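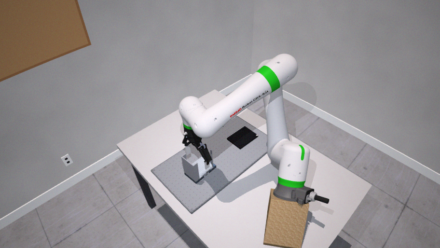

White arm over the gray mat, corner table

Hi, I'm Yvette Bouchard, and I run Skarton, a little evening school for people who want to learn Welsh from scratch. I started it with Mared Landeg after we'd both moved to Meredith and missed hearing it spoken!

We began with three students and one very battered dictionary. Now there are 78 of you on the books - I still can't quite believe it.
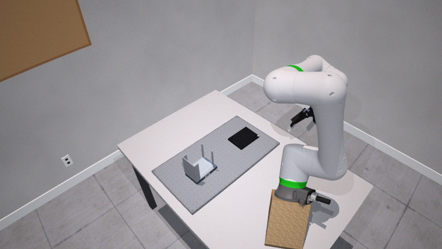 White and green by the table's edge

Mared takes the beginners (lots of singing, sorry) and I do the grammar crowd. New groups start in April, and you can try two classes before you pay a cent.

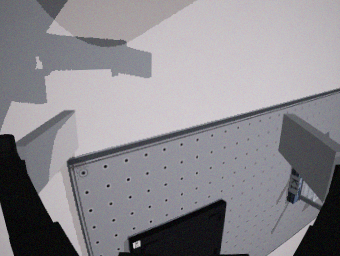 Gray pegboard, up close

Want to come along? Drop us a line and tell us which words you already know, even if it's only "cwtch."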